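Category: Automation > Readiness Checks
Posted in October by the Breltisero checklist desk
Print this page | E-mail this page

KITCHEN AND BENCH CHORES: READINESS CHECKLIST, WITH COMMENTS

Use before signing for any arm sold as able to tidy, clear or restock. Mark each item PASS, FAIL or NOT SHOWN. Most of what we get sent ends up in the third column, and vendors hate that column. The comments are from our review of the Dino package, simulation stage. No hardware has been inspected by us yet.

SECTION A. PAPERWORK

A1. Chore is written down in one sentence, with a start and a finish.
FAIL. "General table handling" is a department. We asked for a chore and got a second brochure.

A2. Run log supplied, failures included.
PASS, with a grumble. The log lists 1,324 attempts and marks 797 as completed. Completed is defined on a separate sheet as "object relocated." A mug that has been knocked over has also been relocated.

A3. Failures sorted by cause.
FAIL. One column headed "other" holds nearly all of them.

A4. Simulated and real results kept apart.
PASS. There are no real results, so this was easy.

SECTION B. WORK AREA

B1. Items are ones a household or small shop would have out.
PASS. Dishes, fruit, a can, two crates. No complaint about the choice.

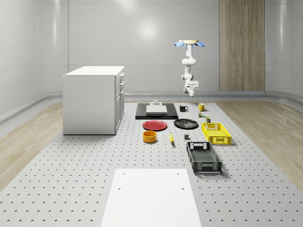

Fig. 1. Work area with plates, mugs, bowl, banana and crates; gripper holding nothing.

B2. Surface resembles the one the buyer owns.
FAIL. A flat gray pegboard is a kind thing to give a robot. Kisska's shop has a butcher block with a dip in it and a counter that slopes toward the sink. Ask for a run on something that bad.

B3. Clutter at a normal level.
FAIL. There is open surface between most of these things. Try it at the end of a lunch shift with the plates stacked, the bowl inside another bowl and a dishrag over the lot.

B4. Lighting varied between runs.
NOT SHOWN. Glossy white walls and bright light everywhere we looked. We want one set with a window behind the work and one at dusk.

B5. Storage included in the task.
NOT SHOWN. There is a white cabinet with drawers and doors in the room. The log has no entry for opening any of it. Putting dishes away is half of doing dishes, and it's the half with handles.

SECTION C. HANDLING

C1. Plate lifted from flat.
NOT SHOWN. Plates are the item to watch. A rim sitting that close to the table leaves very little for two fingers to get under, and people solve it without thinking by sliding the plate to an edge. Ask whether the arm may do the same. If it drags the plate off the counter, that's your answer.

C2. Mug lifted by handle and by body, full and empty.
NOT SHOWN for full. The log says "mug" and leaves it there. An empty mug is a lump with a loop on it. A full one is a different job and most buyers mean the full one.

C3. Soft item handled without marks.
NOT SHOWN. A simulated banana doesn't bruise. Repeat with a ripe one, and look at it again the next morning.

C4. Can placed upright and label out, if the buyer is a shop.
NOT SHOWN.

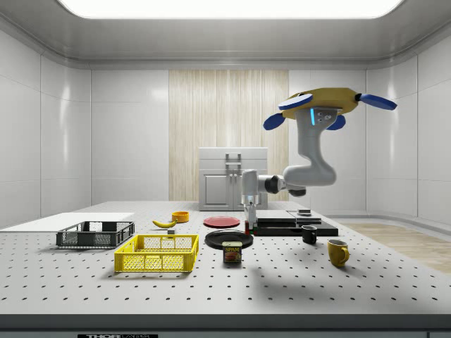 BRELTISERO, October

Second sitting with the same package, and we went back over the items we had been shortest about. The layout is still polite. The can of Spam has the black plate right behind it, and that is closer to what we asked for under B3. Reaching for the plate without tipping the can would be worth a line in the log. We didn't find one.

C5. Small item handled near larger ones.
NOT SHOWN as a finished job. The fingers get down close to the tabletop, we'll grant that. Getting near a thing has never been the hard part — every arm we have reviewed can get near a thing.

C6. Item released where the chore says, and stays there.
NOT SHOWN. Ask for the ten seconds after release. Vendors like to stop the clip early.

C7. Crate filled, then moved.
FAIL. The Bălan retail sheet promises "tote handling." We found single objects and no entry for a loaded crate. Anyone who has worked a stockroom knows the crate gets heavy at one end and the load slides when you tilt it.

SECTION D. PACE AND SUPERVISION

D1. Time per item stated.
PASS. 81 seconds for one object, start to finish. Clear your own table with a watch running and compare.

D2. Number of human resets stated.
FAIL. Blank. Somebody or something puts the table back between attempts, and that labor belongs in the price.

D3. Stop control described, with location.
NOT SHOWN. Don't accept the tool without it. 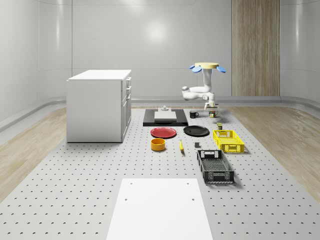

D4. Arm's reach checked against where people stand.
NOT SHOWN. A hanging arm keeps the counter clear and we like that. It also puts the elbow at head height in a lot of kitchens, and plenty of ceilings won't take the mount. Measure before anyone quotes you.

D5. Recovery from a dropped item.
NOT SHOWN. The sheet says the run "ends." A dropped mug at home doesn't end anything, you still have to go get the broom.

SECTION E. RESULT

E1. Fit for unsupervised household chores: NO.
E2. Fit for supervised shop use: NO, pending C7 and D3.
E3. Worth another look: YES, on hardware, on a bad counter.

Conditions for re-inspection: 3 complete chores from start to put-away, unedited, with the reset time left in. We sent the same list last October and would accept the same answers now.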